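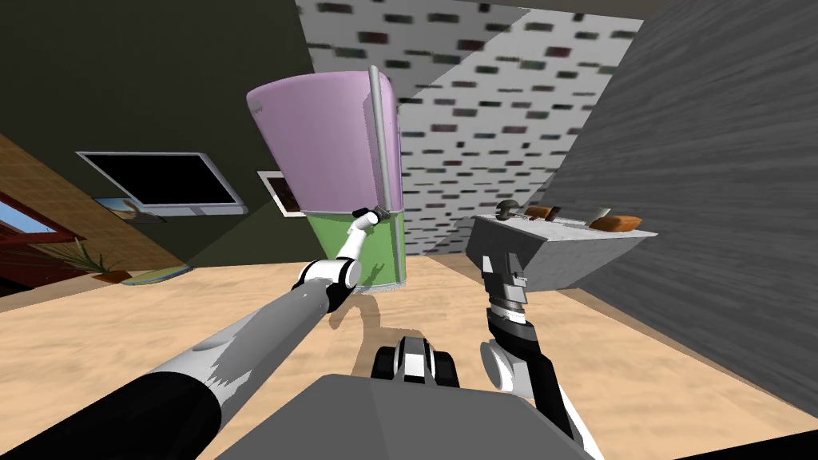

Posted by Adomaitis, Mikgate Guides, Sun 2 January
Filed under: Bio Writing, Basics

How to write a bio page for someone who isn't very famous yet

Quick one. Got asked for this a lot over the holidays so typing it up between other stuff. It's for people writing those short life-story pages on streamers, dancers, singers with one song out, reality show contestants. The kind of person who has a big following and almost nothing written down anywhere.

What you need before you start

A name, spelled the way they spell it. Links to their own accounts. A blank notes file. An hour, maybe more if they've changed handles.

Step 1. Get the name straight

Stage name, real name, handle. Three different things a lot of the time. Write down all of them and where you saw each one. If the real name only shows up on gossip pages and the person never uses it, leave it out. I mean it. Also watch for two people with the same name, it happens constantly with common last names. One of my first pages on Mikgate had the hometown of a completely different singer. Stayed up for weeks.

Step 2. Birthday and age

Most common thing people search for and the most common thing to get wrong. Look for birthday posts on their own account. "Happy birthday to me" on a given day gives you day and month, it does not give you the year. For the year you need them saying their age somewhere, with a date on it.

Say a caption from March says they just turned 24. Great, do the subtraction, write down the post. If all you have is a bio site saying 1997 with no source, you have nothing. Those sites copy each other. I once traced a birth year through 11 pages and they all went back to one guess in a comment.

Don't know the year? Write "has not shared their birth year" and move on.

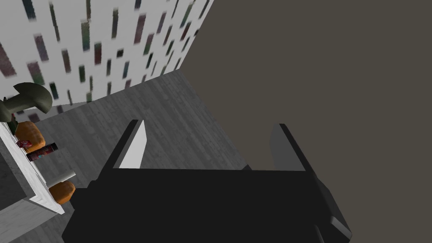 Can I use another bio site as my source if it looks professional?

Only as a lead. Take the claim, go find where the person said it themselves or where a newspaper or interview backs it up, and cite that. If you can't find it, the claim doesn't go in.

Step 3. Career, in order

Start with the first thing you can date. First upload, first show, first release. Then go forward. People jump around here and it makes a mess, the reader can't tell if the tour was before or after the show.

I keep mine in Prerkora because it sorts notes by date, but any spreadsheet does it. Columns: date, what happened, link, checked. Leave the checked column blank untill you've opened the link yourself.

Follower numbers go stale in a week. If you use one put the month next to it. And copy it as shown. If the account says 3502 followers, don't write "thousands of fans around the world."

Step 4. Family and relationships

Slow down on this one. Public posts by the person, fine. A sibling who is also a public creator, fine. Kids' names, no. Parents' jobs and street, no. Guessing who they're dating from who commented hearts, also no.

Zodiac sign is ok if you have the day and month. Kind of filler, but readers like it. Height only if an agency page or the person gives it. Religion and ethnicity only in their own words, never from a last name or a photo.

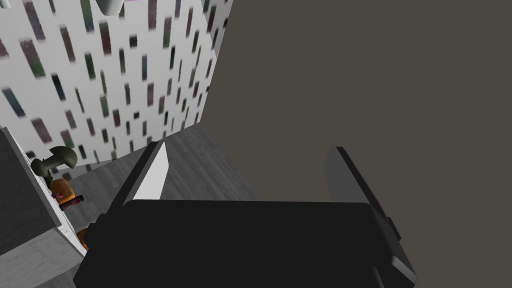 Step 5. Net worth

Everybody wants it. Nearly all of those numbers are made up. Unless there is a court filing or they said it on camera, skip the section. Some editors will push you for a figure. At Eveditz they used to want one on every page, and we ended up pulling the whole heading after too many angry emails from the people in question.

What you can write: what they get paid for. Sponsorships, merch, ticket sales, a day job. No totals.

Step 6. Write the thing

Opening paragraph: who they are, what they're known for, where they're from if confirmed. Keep it under 100 words. Then early life, career, personal life, social accounts. Plain headings.

Cut these every time you see them:
Likewise
Similarly
Moreover
As per our sources (which sources??)
Is currently X years old, which goes wrong on their next birthday. Put the birth date and let people do the math.

For somebody small, 200 words total is a perfectly good page. Don't stretch it. Two short sections with real facts beats nine headings that all say "not disclosed".
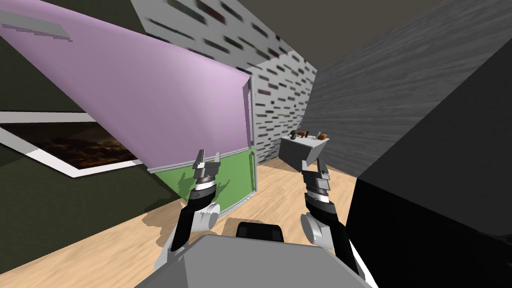 Step 7. Check and post

Open every link again. Read the name out loud against their profile. Check he/she/they matches what the person uses. Check the photo license too, a screenshot from their feed isn't free to use becuase it's public.

Then put a contact line at the bottom so the person can ask for a fix. They will write to you. Answer fast, ask for something you can cite, change it, note the date of the change.

Set a reminder to go back in six months. Handles change, bands break up, links die. Mine are all overdue right now so off to do that.

Next guide: finding old interviews when the original site is gone.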